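Open Day at the Teltau Robot Workshop
Photos and notes by Nyokabi Ondieki
2 August 2022

I have wanted to get inside the Teltau workshop ever since they moved into the old bus depot on the canal side of Astivport, and when the open day was announced in February I put my name down the same evening. They let in up to 100 visitors over the day, in small groups, and I managed to stay for two rounds because someone in the later group didn't show up. I'm so glad I did! The second time through I knew where to stand.

Our guide was Mwanaisha Odera, an engineer who has worked on the arms at Teltau for three years and can talk about finger shapes for as long as you let her. She did not have a script. If a person in the group asked something she ran with it, which meant our group never got to the paint corner at all and the later group got there early and stayed forever. Nobody in either group seemed to mind.

A bit about the place, for those who haven't been. Teltau is a small outfit that sets up robot arms for picking and placing work: getting little things out of trays and putting them somewhere else, over and over, without dropping or squashing them. The main hall has the demonstration benches. The room behind it is where they try out fingers, and the long corridor in between has shelves of old parts you are allowed to pick up. I spent far too long in the corridor. There is a box of retired fingertips there, all worn down in different places, and Mwanaisha can look at one and tell you what job it used to do (bottle caps, mostly, she is very tired of bottle caps).

We began in the main hall with the bench they call Lins. I thought Lins was the name of the robot but it's the name of the whole job — the tray, the table, the arm, the program, all of it. The idea at Lins is to handle small pieces on a plain surface, with the arm working from above. Mwanaisha said most visitors expect the hard part to be the grabbing, and she let us go on believing that for a good ten minutes while we watched. Then she asked what we thought the arm needed to know before it moved at all, and the guesses started flying. Where the piece is. Which way up it is. Whether there is anything next to it. How tall the tray's edge is! That last one came from a boy near the front, and she was delighted, as the edge of the tray had given her team a whole week of trouble. An arm that comes in low has to get over it, and one that comes in high takes longer on every single trip.

I asked about speed, of course. Everybody does. The arm can go a great deal faster than they ran it for us, but on open days they keep it slow so that people can follow what it's doing and so that the small ones at the rail don't get a fright. I liked it slow. You start to notice the little pause before the fingers come together, and after a while you catch yourself holding your breath for it.
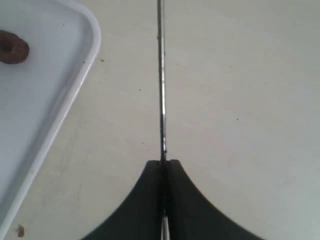

Mwanaisha's favorite subject is what the arm does when it isn't sure. In the early days, she told us, the program would simply try anyway, and the result was a lot of small parts under the benches. Now it can back off, take another look, and come in again. She had a nice way of putting it: she wants the arm to be a bit of a coward. A grown man behind me laughed so hard at that he had to step out to the corridor, and I think he spent the rest of the tour with the fingertip box.

She also explained why so much of their work gets tested on pale, plain surfaces first. Anything you want to find is easier to pick out when the background keeps quiet. Once a job runs well that way they make it harder bit by bit, with patterned mats, odd lamps, the window blinds up. The blinds are apparently the worst. The hall faces the water, and on a bright afternoon the light comes bouncing up off the canal and slides across the benches, and a program that was perfect before lunch starts seeing things. They have a chart on the wall with a little drawing of the sun on it for every day that happened. There are many suns.

From Lins we went through to the back room, where they make and fit the fingers. I had no idea there was so much to it. You can have the best arm in the world and it will still make a mess if the fingers are wrong for what it's holding: too wide and they knock the neighbors over, too narrow and the piece twists as it comes up. Teltau keeps 28 pairs on a pegboard, each with a strip of tape and a nickname, and visitors get to choose a pair and try squeezing things with them by hand. Grapes, erasers, pen caps, a bit of sponge. I chose a long thin pair and crushed my grape straight away. The woman beside me lifted hers without a mark on it and got a round of applause, which she fully deserved.

If you ever go, do try this. It changed how I watched the arm when I came around the second time. I kept looking at the tips and thinking about how little they can feel compared with my own thumb, and how much of the skill must be in the planning before they touch anything.

There was a table by the back door where you could drive a small arm yourself with a handheld control. The program behind it is called Pronulach, named after a card game that two of the founders used to play on the train, and it records what you do with the arm so that you can play it back afterward. My own attempt was dreadful. I went up when I meant down, I closed the fingers on thin air, and then I had to stand there while the arm repeated the entire thing faithfully in front of six strangers. A girl of maybe nine went after me and was better at it in a minute than I would be in a month! Mwanaisha says this is normal. Kids don't try to think in arm directions, they just look at where the tip is and push.

She was very open about the dull side too, and I appreciated that. To be satisfied with a new job they want it to run 100 times in a row without a person stepping in, and if it goes wrong near the end they fix the cause and start counting from the beginning. Someone asked what the most annoying failure had been. She had to think about which one to tell. She settled on a loose screw in the bench leg, so slight that you couldn't feel it with your hand, which let the table shift the tiniest amount each time the hall door banged. They had rewritten half the program before anyone looked under the table. The door has a felt strip on it now, and you are asked very politely to close it gently.

We had tea afterward in the yard. There were sesame biscuits, and a folding table of puzzles for the children, and a big sheet of brown paper where you could write down a job you'd like a robot to do. I read all of it. Socks came up a lot. So did cat litter, and picking the raisins out of things, and one person had written "sandbags, please, my back" in beautiful handwriting. I wrote sorting buttons, as I have my grandmother's button tin at home and it has needed doing for years. Mwanaisha read that one out loud and said buttons would be a lovely job and a horrible one, thin and shiny and always lying flat on their faces, and then she and a colleague got into a real discussion about how you'd get an edge up. They were still at it when I went to find my coat.

A few practical notes, for anyone who wants to go next time:

The entrance is on the yard side. The big doors facing the canal look like the way in and are kept locked.

Groups go through every hour and it's worth asking for an early one. By the afternoon the rail at Lins was two rows deep and the shorter visitors had to be passed forward.

You can take pictures anywhere except in the corner with the customer jobs, which is marked with yellow tape on the floor.

The hall is chilly, even in summer. Bring a sweater.

Long hair has to be tied back in the finger room and they hand out elastics if you forget (I forgot).

The stairs to the upper floor are steep, but everything on the tour is at ground level and there is a ramp from the yard.

Thank you to Mwanaisha for putting up with me twice in one day, and for the worn fingertip she let me take home from the box. It's on my desk now beside the lamp. If anybody who was in either group has photos of the grape squeezing, please send them my way, I'd love to add a few to this page. I was too busy with my own grape to take any.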